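Skivia Recipe Cards – README

Version 2, updated in February. Maintained by Csenge Takács.

What is in this collection

Skivia is a collection of 3,327 handwritten recipe cards, typed out and put in order. The cards come from 36 households in the town of Arkholm and the villages near it. Most of them were written between the 1950s and the 1980s. I started with the box of my mother-in-law, and then other people brought me their boxes, so the selection is not a planned one. Baking is much too strong in it and fish is weak.

Files

cards.csv – one row per card
households.csv – one row per household, with village and decade only
units.csv – old measures and what I believe they mean
notes.txt – longer remarks that did not fit in a column

All files are in UTF-8. The separator is a semicolon, and this matters, as commas are everywhere in the ingredient lists.

Columns in cards.csv

card_id – the letter of the box, then a number
title – as written, with the spelling mistakes
title_clean – my corrected title, in English
ingredients – one long text, lines divided by a slash
method – empty for 191 cards, where the writer gave only ingredients
hand – A, B, C and so on, when one box has more than one handwriting
source – a name, if the card says "from Aunt" somebody or similar
stain – yes or no. Müzeyyen Güler asked for this column, and I thought it was silly, but it is a good sign of which cards were really used.

How the typing was done

Each card was typed once by me and read a second time by Ruaridh Rankin. When we did not agree on a word, we put it in square brackets with a question mark. Please do not remove the brackets if you make your own copy. Many of them are in the yeast recipes, where a 1 and a 7 can look the same and the result would be very different bread.

Measures are kept as they stand on the card. A "cup" in box D is a coffee cup, in box K it is probably a tea cup, and in box M I do not know. See units.csv.

Known problems

Duplicates are not removed. The honey cake from the back of the Jusell flour bag appears 17 times, always a little changed, and I think these changes are worth keeping.

Oven heat is often given only as "good" or "falling". I did not turn it into degrees.

Boxes R and S were mixed together before they came to me. I separated them by the handwriting, but some cards may be in the wrong box.

Some cards for canning use times that are too short for today's rules. Read them as history and take a modern table if you want to cook from them.

Names and privacy

Family names are taken out everywhere, except where the family asked to keep them. First names stay. If you find your grandmother here and you want her card removed, write to me and I will do it in the next version.

Use

Free for private use, teaching and research. For a printed cookbook please ask first – the households were promised this. Cite as: Takács, Skivia Recipe Cards, version 2.

Changes from version 1

Boxes P to S added. Column "hand" added. The Yaman box was listed under the wrong village and is now corrected. 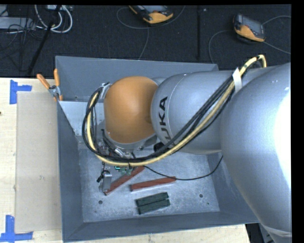

Katherine Chambi: I opened cards.csv and found that in box K the slash is also used inside fractions, so 1/2 becomes two lines when I split the ingredients. Could you use another sign for the line break in version 3? Otherwise the file loads well, and the brackets with question marks were easy to search for.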